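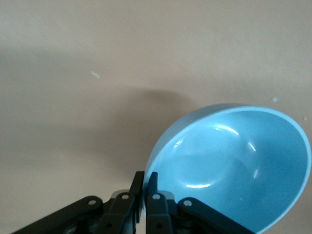 Home | Fire Safety | Inspections | Neighborhood Reports | Contact

Vacant Building Fire Inspection Checklist With Comments: 215 Clilwood Avenue, Skidville

7 min read

Inspection date: December 8, 2021
Inspector: Kagiso Ngcobo
Second inspector: Themba Pillay
Owner's agent: Madhu Rastogi, Bilov Property Management
Type: Exterior and interior, vacant commercial, two stories with basement
Reason for visit: Follow-up to trash fire at rear wall, cause undetermined

Ratings: S = satisfactory. C = correct by next visit. I = correct immediately. N/A = does not apply. Comments are required for every C and I.

SECTION 1. EXTERIOR

1.1 Address numbers visible from street: C
The last digit is missing on the Clilwood side. Numbers on the alley side are painted over. Replace both sets.

1.2 Combustible storage within 10 feet of walls: I
Two mattresses, a stack of pallets and bagged yard waste against the rear wall, in the same bay as the earlier fire. Agent called a hauler while we were on site. Not removed by the time we left.

1.3 Dumpsters: C
One dumpster under the eave, lid unlocked. Move to the far side of the lot and fit a lock bar. The tenant at 217 also uses this dumpster, so the agent needs to give them a key.

1.4 Exterior wall damage from prior fire: C
Charring on siding to just below the second-story window line. Pillay opened one board at the top of the char. Sheathing behind it is sound, no extension into the wall cavity at that point. Remaining boards were not opened. Agent to have a contractor open the full bay.

1.5 Vegetation: S

1.6 Exterior lighting: I
Rear and alley fixtures dead. Street side works. Power to the rear circuit is off at the panel and the breaker will not reset. Battery or solar fixtures are acceptable until an electrician has looked at it.

SECTION 2. SECURING OF OPENINGS

2.1 Doors: C
Front door locked, deadbolt in good order. Rear door closed with a hasp and short screws that pull out by hand. Use carriage bolts through the frame.

2.2 Ground floor windows: I
Board on the northeast window is loose on three sides. Gap is wide enough for an adult. Re-secure the same day.

2.3 Upper windows: S
All glazed and latched. No boards required at this time.

2.4 Basement hatch: S
New padlock. Key is in the lock box with the front door key.

2.5 Signs of entry: see comment
Bedding and candle stubs in the northeast room. No one present. Outreach office notified by phone from the site. Do not re-board any opening until every room including the basement has been walked.

SECTION 3. INTERIOR

3.1 Floors and stairs: C
Second stair tread from the top is split. Basement stair has no handrail. Marked with tape at both locations.

3.2 Combustibles, interior: C
Ceiling tile, carpet roll and paper stock from the former print shop in the front room. The agent's count is 552 boxes of paper. We did not verify it. Fire load is well above what is acceptable for a vacant building with no working sprinkler.

3.3 Flammable liquids: I
Four partly full cans of press wash under the stairs. Remove through a licensed carrier, not through general trash.

3.4 Gas: S
Shut off and capped at the meter.

3.5 Electrical panel: C
Cover missing. Two open knockouts. See also 1.6.

3.6 Fire doors: C
Stair door propped with a brick. Brick removed. Closer arm is bent and does not bring the door to latch.

SECTION 4. FIRE PROTECTION

4.1 Sprinkler system: I
Control valve closed, gauge at zero. Agent states that the system was drained last winter. No impairment notice was filed. File one and post it at the riser.

4.2 Fire department connection: C
One cap missing, debris in the inlet. Flush and recap.

4.3 Alarm: N/A
Removed by former tenant.

4.4 Extinguishers: N/A

4.5 Nearest hydrant: S
Corner of Clilwood and Policarpio, around 215 feet from the front door. Clear on all sides.

SECTION 5. FOLLOW-UP

Items rated I are due within 24 hours. Send dated photos to Vusumuzi Mkhize at the inspection desk, file number 574. Items rated C will be checked at the second visit, to be scheduled before the end of the month. Fee for a third visit is $561.

The hazard placard has been requested for the front and rear doors. Until it is up, crews should treat the building as possibly occupied - see 2.5 - and expect heavy paper storage on the ground floor.

Correction to the earlier report: the fire was logged at 217. It was at 215. Thulani Masilela has amended the incident record.

3 comments | 12 shares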